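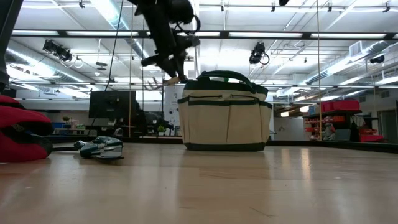
House rules for the arm tables, second try

Okay, so the February version of our table rules ran to seven pages, and I know for a fact that most of you read the first one and signed the last one. I would have too! I've been chewing on a shorter set ever since, and after a long call with the Ridville folks (they run the same kind of setup, only with more arms and a worse coffee machine) I think I've got something we can live with. It takes effect April 5, 2023, and it'll be taped up at every station.

The big change is how we treat what's on the table. The old text said "keep the work area clear," and everybody read that differently. Does a canvas tote with a garden tool lying next to it count as clear? It does if both are on the task sheet. So the new wording is: if it's on the table, it's on the sheet. If you decide halfway through a session that the red padded thing should go on the left, great, write it down before you press go. People who look at the runs later have no other way to tell a prop from something a coworker set down on the way to lunch.

Cables next. A cable lying across the tabletop is allowed, but only if it's on the sheet too and the arm's path has been checked against it at slow speed. I wanted to ban them outright and got talked out of it, fairly I think, because half of our sensors would have to go. Anything hanging from the ceiling near the arm gets the same slow-speed check. Ropes and cords count. Yes, even the one you've stopped noticing.

Now the hands rule, which is the one I'll be a pest about. No reaching in while the arm is live. Hovering still counts as live. A gripper parked just over a bag handle looks so calm that you start thinking you can straighten the bag a little, and I've caught myself leaning in more than once. Pause it, wait for the light, say "hands" out loud, then reach. Say "clear" when you're out. It feels silly for a couple of days and then you do it without thinking. Noton has been doing it this way for a good while and their new people pick it up the first morning.

Soft stuff gets its own paragraph this time. Bags, cushions and folded cloth can snag on a fingertip and come along for the ride, so handles and straps get a look before every run, and the first 10 runs with any new fabric item are done at reduced speed with somebody at the stop button. After that you can go to normal speed if nothing caught. If something did catch, start the count over. (I can hear the groaning from here.)

Gripper fingers get inspected every 200 runs and swapped at 3,000, even if they look fine. Lūse wanted a higher number and may yet get one, but bring me wear notes first. Spare sets are in the drawer under the Skukon manuals, and please write the swap in the log with your initials so I don't have to go around asking.

One thing I left out on purpose is a dress code. We had a long back-and-forth about sleeves and lanyards, and the part we all agreed on is short: tuck lanyards in, tie long hair back. The rest can wait until I've read the comments.

Speaking of which, please send them! Scribble on the taped copy or write to me. If a rule is slowing you down for no good reason I'd much sooner change it than have you quietly skip it. I'll print the edits in the next issue.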